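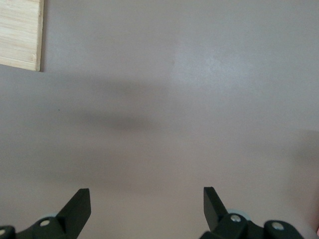
Zeselura Shared Kitchen
Minutes of the members' meeting, 05/04/2025

Present: Erlinda Umali (chair), Reinaldo Cavalcanti (minutes), five other members, and a twelve-week-old baby who abstained throughout.
Apologies: Drernum Pickles, by text, after we had started.

1. Minutes of the last meeting
Approved with one correction. The words "the mixer incident" are to be replaced by "the mixer." Erlinda felt that the longer version invited questions from the landlord.

2. The gray table
The old table has gone and the gray one is in. General agreement that it is smooth, flat and wide enough for two people to work at without discussing it first. The matte finish was the choice of the majority in April of last year, and the minority asked that it be noted they still prefer steel. It is noted.

Bastos Bakes reported that flour shows up on the gray "like chalk on a sidewalk." Opinion was divided as to whether this is a fault in the table or a feature. The chair ruled that it is a feature and that the person who can see the flour is the person who wipes it up. Bastos Bakes asked whether this applied to other people's flour. It does.

The table cost $291 delivered. Reinaldo has the receipt and would like to stop carrying it around in his wallet. To be filed.

3. Wooden boards
This took up most of the evening.

The pale wooden board now lives on the gray table. Three positions were put forward:

Erlinda: boards belong in the rack, upright, where air can get at them.
Bastos Bakes: a board in the rack is a board somebody has to fetch, and in practice people then cut things on the table.
Reinaldo: put it in a corner of the table and leave the middle clear.

Reinaldo's position was adopted after forty minutes, largely through fatigue. The middle of the table is to be kept clear between sessions. "Clear" was defined, at the request of a member who wishes to remain unnamed, as having nothing on it. A phone is something. So is a single lemon.

There followed a discussion of whether the board is bamboo. One member was certain that it is and another was equally certain that it isn't, and neither had bought it. Both agreed it should be oiled. Erlinda will oil it, and asks that no one else also oil it, remembering what happened when everyone oiled the last one.

The small brownish mark near the corner of the board was raised by Trotier Soups, who wanted it recorded that it was not made by Trotier Soups. The chair pointed out that wood has marks in it and that we are not opening an inquiry. Trotier Soups asked for that to be recorded too.

Agreed: no soaking the board, no dishwasher, no leaning it against the oven to dry. Onions on the other side. It was asked which side is the other side. Deferred.

4. Overhead light
The light leaves a shiny patch on the table, and two members find it annoying when they are weighing things. Suggestions were to move the light, to move the table, or to stand somewhere else. The electrician's quote for moving the light is $121, and the meeting warmed to standing somewhere else. To be looked at again if anyone is still annoyed next quarter.

5. Cleaning products
Trotier Soups has been using the lemon spray. The card that came with the table says mild soap and a soft cloth. The card is now taped inside the cupboard door, at eye level for most of us. The green scouring pads are for pans and will be moved nearer the pans. More than 9 of them were found under the sink, which explains where the supplies budget went in the winter.

6. Rota
Drernum Pickles was given Friday evening in its absence. Members who have strong feelings about Friday evening are reminded that attendance has its advantages.

7. Any other business
Somebody has taken the good peeler. It has an orange handle and it is missed. It may be returned to the drawer at any hour, and the chair will make a point of not looking.

A member asked whether the biscuits at these meetings could be better. Bastos Bakes left the room briefly.

Actions
Erlinda: oil the board, once.
Reinaldo: file receipt; write to the electrician saying not yet.
Trotier Soups: take the lemon spray home.
Everyone: the peeler.

Meeting closed at 9:05 p.m. Next meeting in the same room, biscuits to be confirmed.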